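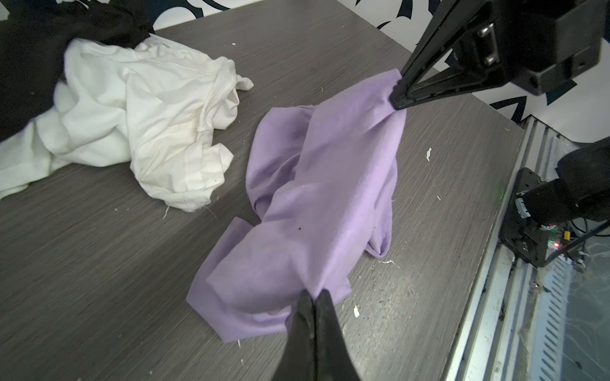 Textiles and Consumer Claims
Unit 3: What does the label tell you?
Handout updated 2021-09-27

Read this before the tutorial and bring a garment label with you, or a clear copy of one. It doesn't matter how old the garment is, as long as you can read the fibre content.

1. Where we got to last time

Unit 2 covered fibre types and yarn. You should be able to say what a staple fibre is, why knits stretch more than most wovens, and why a cotton jersey pills less than a cotton and polyester blend of the same weight. If you can't, go back over it. The rest of this handout leans on it.

2. Two kinds of statement

Every garment sold in a shop comes with two kinds of statement, and they are usually printed close together so that one borrows authority from the other.

The first kind can be checked. "100% cotton" is a claim about fibre content and a lab can test it. So is "shrinks less than 3%", provided somebody tells you the wash temperature, the drying method and the number of washes. Often they don't.

The second kind can't be checked, or not in any way that would embarrass the seller. "Premium", "breathable", "easy care", "conscious" and "made to last" all belong here. Breathable compared with what? Cling wrap?

A fair number of you will say that shoppers know the difference. I doubt it. I have taught this unit for years and I still catch myself feeling better about a shirt with a green swing tag.

3. Worked case: the Drestier T-shirt

Drestier sells a plain coloured T-shirt with this wording on the tag: "Tested to 30 washes. Colour stays true. Softer every time."

Take it one piece at a time.

"Tested to 30 washes" says a test took place. It doesn't say the shirt passed. It doesn't give the water temperature, the detergent, the load size or whether the shirts were tumble dried. A cold gentle cycle with three shirts in the drum is a very different thing from a family wash at 60 degrees.

"Colour stays true" is a claim about colourfastness. There are standard grey scales for judging colour change, and a firm that has used one can give you a grade. No grade appears on the tag. Pale dyes are a special nuisance, as a small shift can be hard to judge by eye and both sides can argue about it forever.

"Softer every time" is the cleverest of the lot. Many cotton knits do feel softer once the finish has washed out. They may also be getting thinner. The tag has taken a sign of possible wear and sold it as a benefit.

When the firm's test summary was finally supplied, it covered 26 shirts, all from one dye lot, all in one size. That's a start. It is a long way from showing how the whole range behaves.

4. Abrasion numbers

You will meet figures such as "1000 rubs". A rub count means little by itself. You need the test method, the pressure, the abrading cloth and the end point – a hole, a broken thread, or a change in how the surface looks. Two firms can quote the same number and mean quite different things by it.

Also ask whether the figure suits the use. Upholstery gets sat on. T-shirts mostly fail at the underarm, the neck seam and wherever the seat belt goes across.

5. Badges and schemes

The Panum badge and the Dustetti Care Mark both turn up on clothing in our sample box. Panum publishes its criteria but lets members choose their own lab. Dustetti asks for a yearly fee and a signed declaration, and as far as I can find, no samples are tested. Neither fact proves that the clothes are poor. They do tell you how much weight the badge can bear.

6. Origin

"Designed in Melbourne" says nothing about where the cloth was knitted or the garment sewn. One jacket in the box is labelled "Moldovan linen". Does that mean the flax was grown in Moldova, or spun there, or woven there? The label could be honest and still leave you guessing.

7. For the tutorial

Copy out every word on your label. Mark each statement C (can be checked) or N (can't be checked). For two of the C statements, write down what evidence you would ask for.

Half a page is plenty. Please don't hand in the brand's own website copy as evidence – it was marked down last November and will be again.

Reading for Unit 4: course pack, the chapter on care symbols.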